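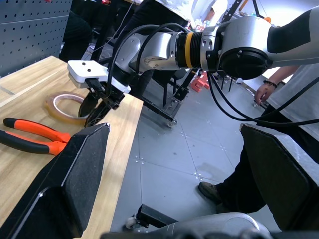
*Orange-handled pliers on the worktable.*

## Part 4: Hanging the shelf rail

Okay, if you've made it through Part 3 your wall marks are done and you can put the pencil away. I wrote this part after hanging my third Florkeo rail, so most of the mistakes in it are mine. Ehsan Warraich read it over and made me add step 5, which I'd been doing without thinking.

You'll need the rail, the bag of 9 screws (one is a spare), the two end caps, a drill, a level, and pliers. Any ordinary pair will do.

1. Lay the rail face down on something soft. I use an old bath towel. The finish scratches if you so much as look at it funny.
2. Find the small metal tab at each end and bend it up with the pliers until it stands straight. Go slowly! Bending it back and forth will snap it, and then you're writing to Florkeo for a new one like I did in January.
3. Hold the rail up to your pencil marks and check it with the level. If the bubble is off, trust the level over your marks.
4. Drill the middle hole first and drive that screw in until it's snug but the rail can still tilt a little.
5. Check the level again. Nudge the rail if it has moved.
6. Drill and screw the other holes, working from the middle out to the ends.
7. Go back and tighten the middle screw.
8. Push on the end caps. They're stiff, and a thump with the heel of your hand is fine.

> **Caution:** Don't drill straight above or below an outlet or a light switch. Wires often run up and down there. If you aren't sure what's behind the wall, stop and ask somebody who is.

> **Note:** The screws in the bag are for wood studs. On plain drywall you'll want anchors, sold separately (grumble), and the limit drops from 60 pounds to 20 for the whole rail. That includes the shelves themselves, so weigh them if you're close.

### If the rail wobbles

Nine times out of ten it's a screw that missed the stud. Take it out and look at the tip. If there's only white dust on it and no wood, move over to the next slot and try again. Lama Sabbagh's rail had this at both ends, and we ended up shifting the whole thing 13 millimeters to the left. The old holes are hidden behind the rail, so don't bother filling them.

Leave the shelves off for now. The brackets go on first, and those are in Part 5.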